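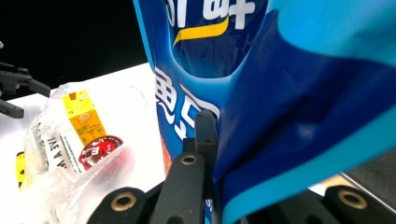

Figure 1. Snack bag held in the hand-held gripper, seen from the camera on the tool.

Unit 2: Showing the task by hand
Instructor: Kumiko Sekiguchi. Lab questions to Veerle De Bruijn.

Last unit we drove the arm by remote control. The operator had no sense of touch and most people squeezed too hard. With the hand-held tool you feel the load through your own wrist, and the camera records close to what the robot's camera will see later.

Soft packaging is a good first test. In Figure 1 the plastic dents where it is squeezed, and the bag fills most of the view. A policy trained on views like this has to cope with most of the table being hidden during the grasp.

Points for the lab:
Approach slowly enough that the bag is in view before contact.
Close until the bag stops slipping, then hold that width.
Keep your free hand out of the camera's view.
If you drop the item, end the recording and start a new one. Do not trim it afterward.

The Hokent set has 557 demonstrations, of which 49 are held back for testing. Do not train on those. Write down which item you used in each recording, since the file names do not say.

Reading for next time: the Zovis handout, sections on grip width and time alignment. The written report is due in May.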